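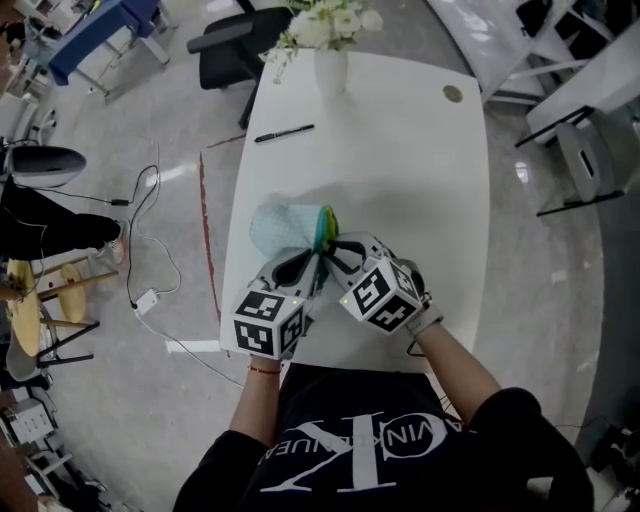
At the white desk, Norkorham office

About Skirkar

Skirkar reads contracts for people who are about to sign them. Phone tariffs, gym memberships, boiler cover, holiday lets, the lot. We started because we kept being told that a deal was "simple" by firms whose terms ran to 45 pages, and we had stopped believing it.

We don't trust the word "free". We are not keen on "from", "up to" or "selected customers" either. If a company says it puts you first, we go and look at the cancellation clause, where that sort of claim tends to fall apart.

Our office is in Norkorham, with a smaller one in Weltholm that opens three days a week. There are 18 of us. A few used to write small print for a living and would rather not discuss it.

What we do

Send us your contract and we'll send back two pages in everyday words, with the costly parts marked. It takes up to 10 working days (yes, we know what we said about "up to"). We have read more than 2,000 contracts so far. Plenty of them were fine, and we said so.

Who pays for it

You should ask this of any firm offering advice. Our readers pay a flat fee per contract. We take no commission and carry no adverts. Our own terms were checked by Fernandes, a law firm we pay by the hour, and they fit on one side of paper. Read them before you send us anything.

We don't give legal advice and can't act for you in a dispute. The phone line is closed on Sunday.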